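A Wednesday at Moltgate: can anything but a person fold the washing yet?

I had been promising Olga Miranda a visit for so long that she had stopped asking, so when the open day at Moltgate came up I put my name down before I could find an excuse. Regular readers will know my interest is entirely selfish. We are a household of 3, we seem to produce enough washing for a small hotel, and I have wanted a machine to deal with it ever since I had my first ironing board.

The 38 of us were split into groups at the door, and mine went round with Consuelo Villanueva, who used to manage the finishing floor at Garrido, the commercial laundry out by the ring road. She was a lovely guide. She let us wander off, and she didn't mind being asked the same thing twice (mostly by me).

We began with the easy part, the things machines already manage. Washing and drying, of course, and vacuuming if you keep your floor clear of socks, and at Garrido a big ironing line that takes hotel sheets in at one end and sends them out flat at the other. A sheet is a rectangle and always the same rectangle, Consuelo said, and somebody still has to find the corners and feed them in. She once had 448 pillowcases come back in a single morning, and every one went through a pair of hands first.

Then on to the folding tables, where I could happily have stayed until teatime. The people there work through hand-held grippers with two fingers each, and you begin to see how much your own fingertips have been doing for you all these years. 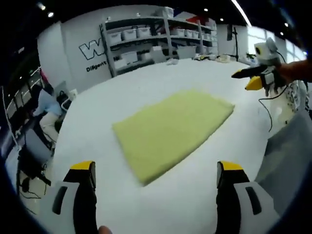
A towel and a shirt, both on the big white table. 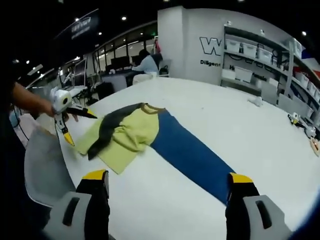
I asked Rodrigo Benítez, who was looking after our end of the room, which garment he would least like to give to a robot. I was expecting him to say a fitted sheet, but he went straight for children's dungarees, what with the straps and the buckles and one leg always inside out. Jumpers came next. A towel he thought quite a friendly object, as you can get it a little wrong and put it right with one more fold, whereas a sleeve has ideas of its own and there are two of them.

He was careful not to promise anything, and I liked him for it. A robot that folds a towel nicely on a clear table, he told us, may still be stumped by the same towel at the bottom of a full basket. Picking one thing out of a heap and working out which bit of it you have got hold of is a job in itself. I thought of my own airing cupboard and kept quiet.

Over coffee I got talking to Rocío Cordero, who runs Surside, a little shop selling knitwear and scarves. She had come to find out whether she could have a machine tidy her display tables at closing time. Not this year, was the answer she got, and she took it well. Her customers unfold everything and buy the one on the bottom, so she reckons she refolds the whole front table twice on a Saturday. She would settle for something that did the scarves.

Moltgate plans another open day in December, and Olga says to book early. The bus is the 114 from the station, and the stop is just past the bakery, where I can recommend the almond buns.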